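Spreadsheet meetup talk, speaker notes, 26/10/2026

Slide 1. Hi everybody, thanks for coming! I look after the stock list at Kornside, and tonight I want to talk about lookups that break when somebody adds a column. (Pause for groans.)

Slide 2. So our list is one sheet, 1,869 rows, and I had VLOOKUP pulling the price from column 7. Worked great all winter. Then in March we added a supplier column for Plondora, everything slid over, and my price cell started showing pack sizes. No error, no warning, just wrong numbers that looked fine! 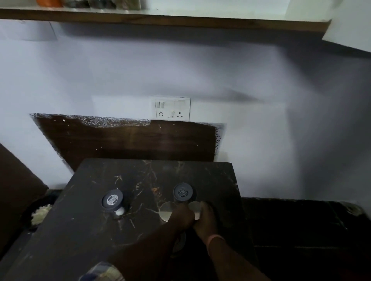
Slide 3. The fix is INDEX with MATCH. MATCH finds the row, INDEX hands back whatever sits in that row of the price column. You point at the price column itself, so it moves when the column moves. Type it live, slowly. Remember the zero at the end of MATCH, I always forget it on stage.

Slide 4. XLOOKUP. Same idea, one function, and you get to say what shows up when there's no match. I put "check code". Ask who's on an older version before I go on and on about it.
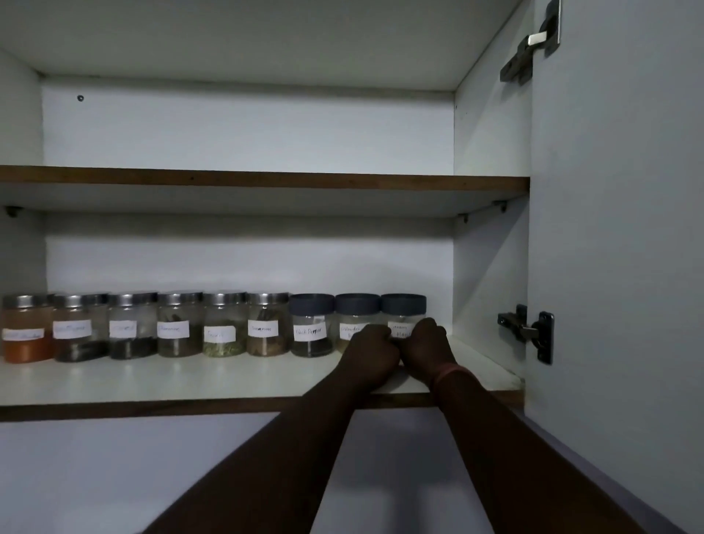
Upper shelf, nothing on it

Slide 5. Trailing spaces. The Zallden file came in with 41 codes that wouldn't match, and they looked perfect on screen. TRIM sorted out all but 2 of them, and those were numbers stored as text. Show VALUE here.
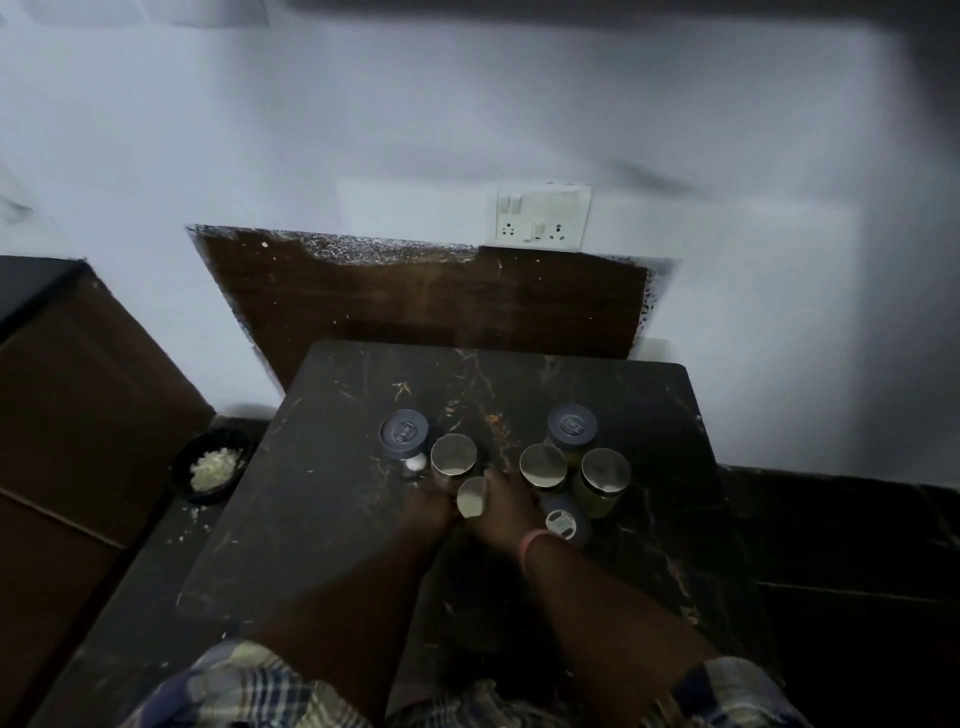 Seven small glass jars on the counter

Slide 6. Demo with the Mészáros order sheet. Insert a column, watch VLOOKUP go bad, watch the other two hold steady. Undo before questions, and leave the formulas up so people can copy them down.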